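**Notes from the Pruletti open day**

Members who signed up in August finally got their visit to Pruletti, the home robot workshop run by Vomton. Twenty of us went, in two groups, and each group had 11 minutes in the living room where the robot is put through its chores.

The task on the program was tidying up. The robot has two arms, and the staff had it working with a small wastebasket and the coffee table.
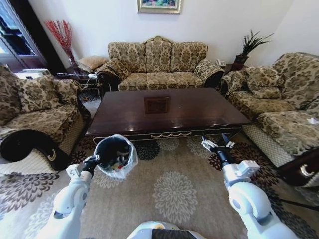
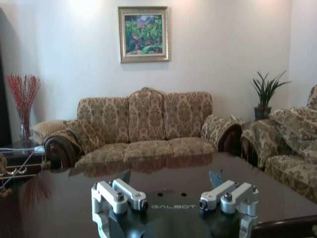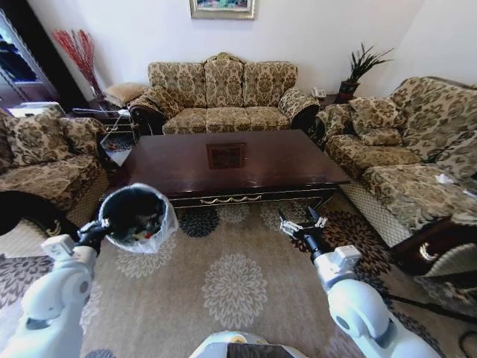 Most questions were about speed. It is slow – slower than any of us would be – and the staff said so before we could ask. They would like it to handle a household bin without spilling before they try to make it faster. Their log holds 367 practice runs of this one chore.

Glossy tabletops came up too. Reflections can confuse the cameras, we were told, and a polished table is harder than a matte one.

Coffee afterward was in the front office, where the Trutudix team had a short talk on batteries. Seven seats are left for the second visit. Put your name on the sheet by the door if you want one, and wear flat shoes.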